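Making Vinegar from the Ends of Wine Bottles

22 July 2023 | Kitchen notes | Zakance

We open a lot of bottles in this house and we almost never finish the last glass. For years it went down the sink, and now it goes into a crock in the pantry, and I can't tell you how happy that crock makes me! Homemade wine vinegar has a roundness you don't get from the supermarket kind, and the work adds up to a few minutes a month.

What you need

A wide-mouthed glass jar or a glazed crock that holds a couple of quarts. Wide matters because the bacteria that do the job need air. No metal, please, and no old pottery with a glaze you aren't sure of.

A piece of tightly woven cotton and a rubber band. Cheesecloth is too open and fruit flies walk right through it.

A starter. This can be a vinegar mother from a friend or a good splash of raw, unpasteurized vinegar. Mine came from Demyd Hnatiuk, who pours at the Hurnach tasting room and handed me a slippery piece of his in a jam jar. It has been going since March of last year.

Getting it started

Measure 400 ml of leftover red into the jar. Most table wine is a bit strong for the bacteria, so add 200 ml of water (let tap water stand overnight if yours smells of chlorine). Whisk it hard for a minute to get air in and knock out some of the sulfites, then add the starter. Cover, band, and put it somewhere dark and fairly warm. The top of a kitchen cupboard is great. A wine cellar is the worst place in the house, both for the vinegar and for your wine!

After a couple of weeks you may see a thin film on top. Leave it alone. It thickens into a new mother, and if you keep poking it, it sinks and has to begin again. Fuzzy spots in green, black or white are mold, and then you throw out the whole batch and scald the jar.

Feeding it

Once it smells sharp, add more wine a glass at a time, with half as much water. Slide it in down the side through a funnel so the film stays put. I keep reds and whites apart. Rosé can go with the whites. Sweet wines work too, but they are slower and can get sticky and odd, so try those in a small jar of their own. Skip anything corked, the taste stays.

Taste with a clean spoon after two months — mine usually wants three. When there's no wine flavor left and it makes your mouth water, draw off two thirds, strain it through a coffee filter and bottle it right up to the neck. It gets softer with another few months in the dark.

A note on strength: homemade vinegar varies, so use it for dressings, pan sauces and quick pickles in the fridge. For canning, buy vinegar with the acidity printed on the label.

Red wine stains and pink rings
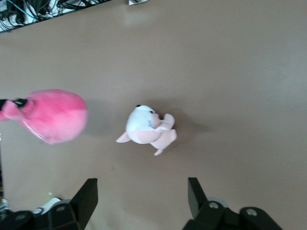
Wine spills are part of the deal once you start pouring dregs through a funnel. Blot first, always, and work from the outside in. Cold water and a drop of dish soap will lift most fresh spots from cotton. Anything fluffy needs more patience, and a big bubblegum-pink plush toy like that one should be dabbed with a barely damp cloth, never rubbed, so the pile doesn't mat. Try the soap on a hidden patch first and let the toy air-dry well away from the heater. On a finished tabletop, wipe right away and dry it with a second cloth. Vinegar dulls marble and limestone, so set your jar on a plate if you have stone counters.

One more use for the drips: stir a spoonful into sliced onions with a pinch of salt and leave them while you cook. They turn a gorgeous pink and they're wonderful on lentils.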